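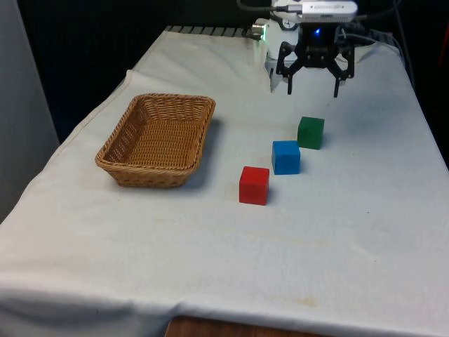 Photo: own picture

I went along to the canal basin meeting in Okesville on 11th February, mostly because I walk that way to work and wanted to know when the towpath would reopen.

The hall was fuller than I expected. The plan is to turn the old goods yard beside the basin into a public square, with a footbridge over to the Bedness side and a row of small units for local businesses. The yard has been fenced off for 14 years, and the last I heard it was going to be a car park.

The drawings were by a practice called Vakano. They had put up boards along one wall, and I liked the footbridge more than I thought I would. It is narrow and low and doesn't try to be a landmark. The square itself is harder to judge. There is a lot of paving on the boards and not many places to sit.

Negi, the bakery on Lock Street, has asked for one of the units. There are only four in the first phase, so I imagine they will go quickly. Rents haven't been set. Two people asked about that and got much the same reply both times, that it depends on the grant.

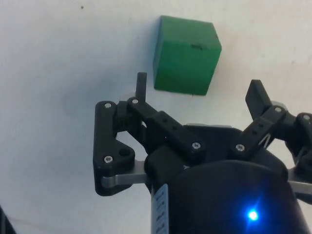 The grant decision is due in October. If it comes through, work starts on the footbridge first and the towpath stays shut until that is finished. If it doesn't, the towpath gets patched and reopened and the rest waits. I would be happy enough with the second, though I know that isn't the popular view.

Parking took up most of the questions. The square would remove 381 spaces if you count the rough ground behind the yard, which people have been using for as long as I've lived here — I don't think it was ever meant to be a car park. The Bedness side has a bus every half hour until seven and then nothing, and that seems to me the bigger problem.

There is a survey form at the library until the end of the month. They are hoping for 2000 replies. I filled mine in on the way home and asked for more benches and a later bus.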